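*Last updated September 25, 2019, for the Nestatik home arm with the Benex two-finger hand.*

If you've bought the Nestatik kit, you will probably have done what I did and spent the first evening getting it to pick up a tin of beans. It is very good at tins of beans. What I wanted mine for, though, was tidying the living room, and that means lifting light, floppy things off soft furniture, which the printed guide covers in a page and a half. I've been at it since May, with a lot of patient help from Mafalda Abreu on the owners' forum, and this is the way I'd go about it now.

## Before you start

You'll need the arm on its rolling base, the wrist camera plugged in and switched on, and the Benex fingers fitted (the plain ones, without the suction tips). Charge the base fully. Mine gets a bit lazy below half, and you don't want to be chasing that sort of problem at the same time as this one.

Choose an armchair you're fond of but not too fond of. I have never torn anything, but Duarte Pacheco did pull a thread on his, and he was quite put out about it.

## Step 1: Teach it where the seat is

Open the Brarton app, go to **Surfaces**, and choose **Add soft surface**. Drive the hand down slowly until the fingertips just touch the cushion, then press **Save height**. Do this at the front, in the middle and near the back, as most cushions are higher in one place than another. Then set **Allowed press** to 6 millimetres. The factory setting is meant for tables and will stop the arm the moment it feels the fabric.

## Step 2: Line up the fingers

Put something light and flat on the seat. Bubble wrap is a lovely thing to practise with, cheap and hard to spoil, and the bumps give the camera something to look at. Open the hand wide, bring it in over the front of the cushion and watch the wrist view on your tablet. You're after one finger on either side of the piece, with a good bit of seat showing beyond it. 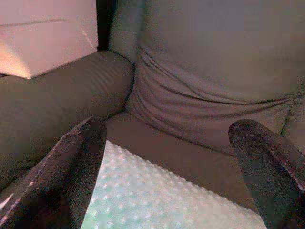 *Wrist view over the armchair seat: fingers wide, one each side of the bubbly piece.*

Take your time here. If the piece sits well over to one side, nudge the base along and leave the wrist alone; turning the wrist tips the fingers, and then one of them meets the cushion before the other. Keep an eye on the armrests too, and on anything you've left sitting on them.

## Step 3: Close gently

Set **Grip** to Soft and **Closing speed** to the slowest mark. Press **Close** and let the fingers draw in along the fabric. With flat things you want the middle to buckle up a little between the fingertips, so there's a fold to hold on to. If the fingers skate over the top, open them again, lower the hand by a millimetre or two and have another go. Three tries is quite normal on a new chair!

## Step 4: Lift, wait, carry

Raise the hand a few centimetres and pause. Judite Vieira taught me to wait for a slow count of three before moving off, and it has saved me no end of bother. Once you're happy, choose **Save as routine** and give it a name you'll recognise later. The app has room for 128 routines, and "test", "test2" and "test new" soon stop being helpful.

## Is it worth the money?

I paid 1,240 euros for the arm and base together from Simões, with the hand included. For hard things on hard tables I'd say yes without a second thought. For soft furniture, I'd say yes if you enjoy fiddling, and wait a while if you don't. The grip settings are well thought out, but the surface menu is buried far too deep and the app forgets your saved heights if you rename the room, so write them down on a bit of paper.

Reijo Manninen has posted his own settings for a leather sofa in the forum, and they're quite different from mine, so have a look there if your chair is a slippery one.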